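Nurivlow Dining Range: Changes to Finishes, Delivery and Care Terms

August 2, 2018

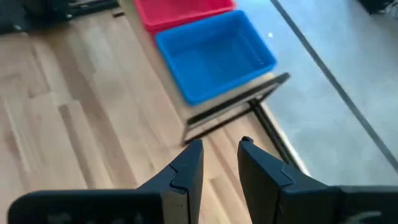
Following the review of the dining range completed in June, Nurivlow will introduce a revised selection of tables, benches and sideboards for trade and retail customers. The Kettunen extending table and the Gedholm bench remain in the range. The Vudden sideboard returns with a lower plinth and a choice of two door styles, flat or slatted.

The Kettunen table is now supplied with one center leaf in place of the former pair of end leaves. When closed it seats six, and the leaf is stored beneath the top on a fixed rack. Customers who own the earlier version may continue to order replacement end leaves through the parts desk. Orders should state the finish and the number stamped on the underside of the frame, as leaves from the two versions are not interchangeable.

Three finishes will be offered across the range: natural oil, smoked oil and a clear matte lacquer. The white-tinted oil has been withdrawn. "Customers told us that the tinted finish was difficult to match when they added a bench or a second table some years after the first purchase," said Elli Tuominen, head of design. "The natural oil darkens slightly with age, and a new piece will usually settle close to an older one if both stand in similar light." Finish samples may be requested from any showroom and need not be returned.

The Gedholm bench is available in two lengths. The longer model measures 70 inches and fits between the legs of the Kettunen table when the table is closed. Seat pads are sold separately in wool or cotton canvas. Covers for the previous pad will fit the new one, although the ties have been moved to the rear corners.

Delivery terms have also been revised. Tables and sideboards will be carried to a ground floor room of the customer's choice and assembled there, and packaging will be removed on request. Deliveries above the ground floor must be arranged when the order is placed. Benches ordered alone will be sent by parcel carrier with the legs detached.

Oiled surfaces should be wiped with a damp cloth and dried promptly. A maintenance coat is recommended within the first year and thereafter when the surface begins to look dull. Lacquered surfaces require no oil, and abrasive cleaners should be avoided on all finishes. The printed care booklet has been rewritten and will be enclosed with every order.

Questions concerning existing orders should be addressed to Heather Ngata in customer services. Please quote the order number in all correspondence.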